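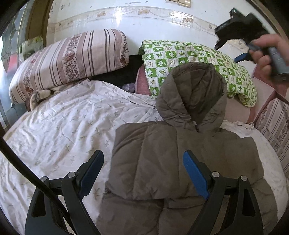 Padded jacket season opens in Zeltwood, and so does the argument about folding

The first properly cold mornings of November have arrived in Zeltwood, and with them the annual discovery that a winter jacket takes up more of a home than most relatives do.

The Stolach Street community hall gave over its main room to the problem last weekend. The Big Coat Morning, now in its second year, invites residents to bring in a padded jacket, learn to fold it down to something that will fit on a shelf, and hand over any they can't face storing for another summer. Organizers set out 200 chairs and needed most of them, which is more than the town budget hearing has ever managed.

The morning was led by Miłosz Kwiatkowski, who runs the Kurek dry cleaning and alterations shop two doors down and has been handling other people's coats long enough to have opinions on all of them. He thinks hangers are overrated for anything quilted. He thinks vacuum bags are a crime.

"You squash it flat in April, you open it in November, and you have bought yourself a very expensive bath mat," he told the room. A woman near the front wrote this down.

His own method begins on the bed, the only surface in most homes big enough for the job. The jacket goes down on the sheet, gets smoothed out by hand and zipped to the neck. One side is folded in toward the middle, then the other, with the sleeves laid down the back. The bottom hem comes up to the chest, and the whole thing is rolled slowly toward the hood, pushing the air out as it goes. The hood is then turned inside out over the roll like a sock.

Done by Kwiatkowski, this takes less than a minute and produces a neat bundle the size of a loaf of bread. Done by everybody else, it took considerably longer and produced a range of other foods. One man's parka came undone on the table during the coffee break and slid onto a plate of poppy seed cake. Both were saved.

There was some dissent. A group at the back held out for the flat fold, in which the jacket is simply halved and halved again and put under something heavy until spring. Kwiatkowski heard them out politely and asked what they used for the something heavy. The answer was a sewing machine. He moved on to pockets.

Pockets took up a good part of the second hour. Everyone was asked to empty theirs before folding, and the results were collected in a salad bowl: bus tickets, a great many tissues, cough drops that had bonded with their wrappers, a house key claimed by two different people, and 8 single gloves, all left-handed. The gloves are at the hall desk. The key went home with whoever argued better.

Washing was the other sore subject. Kwiatkowski's advice is to close every zipper, turn the jacket inside out, use half the detergent you think you need, and dry it on low with a couple of clean tennis balls to knock the filling loose. He also asks that people not put a jacket away until it is dry all the way through, seams included. Anyone unsure should leave it on the spare bed for another day. Several people pointed out that the spare bed is where the jackets already live, under the pillows and quilts, and that this was rather the reason they had come.

By closing time the donation rails held some 900 garments, counting children's sizes and one ski suit from an era of braver colors. They will be sorted over the next couple of weeks and passed on through the Fliretti thrift store on the market square, which has promised to keep prices low and to put the ski suit in the window. The store is asking for clean jackets with working zippers only, a request it has printed in large letters this year after what it called "last year."

Jackets with a broken zipper can be dropped off at Kurek during opening hours, where they will be fixed if the repair is simple and passed along with the rest. Torn linings are fine. Missing hoods are fine too, although Kwiatkowski would like to know where they all go.

A follow-up session on blankets and quilts is planned for the new year, at the same hall, starting at 10 a.m. Visitors should bring one item each. The organizers repeated the word "one" before everybody left, looking mainly at the group at the back, who had been heard discussing a trailer.

Admission is free, and so is the coffee. The cake is by donation.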